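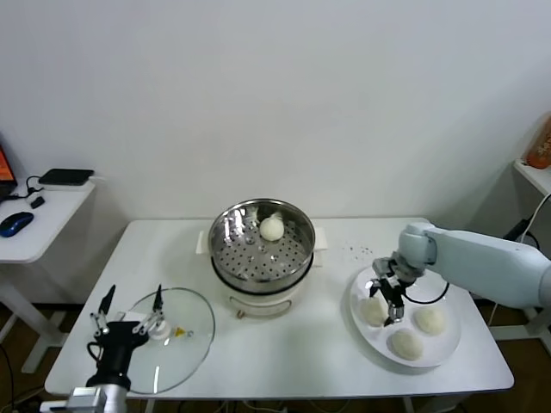
I want to make the case for the electric steamer, and I want to make it with all the zeal of a person who was wrong about it for 11 years.

For all that time I was a stovetop snob. I had a wok, a stack of bamboo baskets that never fit the wok, and a firm belief that anything with a plug was for people who didn't care about food. Then we moved to an apartment with two burners, and on any given evening both of them were taken. Steamed buns became a thing I bought on the way home and ate in the car. That was a sad stretch.

What changed my mind was a small round electric pot with a metal tray full of holes, picked up from a closing-down sale at Cartwright, the kitchen store near the train station. It was the last one on the shelf. I expected to use it twice. I have used it so much that I know the exact sound it makes a minute before the water starts to roll, a kind of muttering, and I come into the kitchen when I hear it the way a dog comes for a can opener.

Steaming is a wonderful way to cook and most of us treat it as a punishment. We think of limp broccoli. But a plain white bun, which is nearly nothing when it goes in (flour, water, yeast, a little sugar, a pinch of salt if you're me), comes out puffed and shiny with a skin you can peel off in one piece, and I don't know another food that gives you so much for so little work. Bread wants a hot oven and half your afternoon. Buns want a pot of water and some patience while they rise, and while they rise you can go fold laundry.

The electric pot does one thing better than my old setup, and it's the dullest thing in the world: it keeps going at the same strength. On the stove I was always fussing. Too high and the water boiled up through the slats and gave me buns with soggy feet. Too low and they came out dense in the middle and I'd stand there poking at them and telling myself they were fine. Now I fill the base, set the buns out with plenty of room between them, put on the lid and leave.

A word about that lid. Get glass! I feel strongly about this. There are steamers with solid metal lids, and my friends who own them lift them every few minutes to look, and every look lets the steam out. With glass you can see the shapes swelling up even when it fogs, and that's enough to keep your hands in your pockets. I do think bamboo has one real advantage, and I'll give it its due: it soaks up the drips. A glass lid collects water and then drops it right onto your nice smooth bun, and you get a little crater. My fix is to turn off the heat, wait 2 minutes, and then lift the lid fast and sideways -- never straight up -- so the water runs off the edge and onto the counter, where it can't hurt anybody. Wrapping the lid in a dish towel also works, but then you can't see in, and you know how I feel about that.

The other complaint I hear is that the small ones don't hold much. True. Mine is happy with five buns and cranky with six. I've come around to liking that. I make a big dough, shape the lot, and freeze most of them raw on a tray. Then a weeknight dinner is a few buns, a jar of something spicy, and a cucumber smashed with garlic. When people come over, I run the pot over and over and move each batch to one big white plate in the middle of the table, and the plate never gets full, because everyone keeps reaching. It makes for a slow, crumby, cheerful kind of meal. I would much rather have that than one giant heap going cold.

I've tried three kinds of flour so far. Tiltum's all-purpose gives a chewier bun with a slightly yellow color, and Buvent's cake flour gives one so soft it dents if you look at it. Half and half is where I've landed for now, though I'm told the low-protein flour from Detby beats both, and there's a bag of it on its way to me. I plan to spend most of March finding out.

If you have one of these pots in the back of a cupboard, still in its box, left over from a wedding or a health kick, please get it down this weekend. Start with store-bought frozen buns if the dough scares you. Put them on squares of parchment so they don't stick, and have butter ready, and eat the first one standing up at the counter while the rest are still in there.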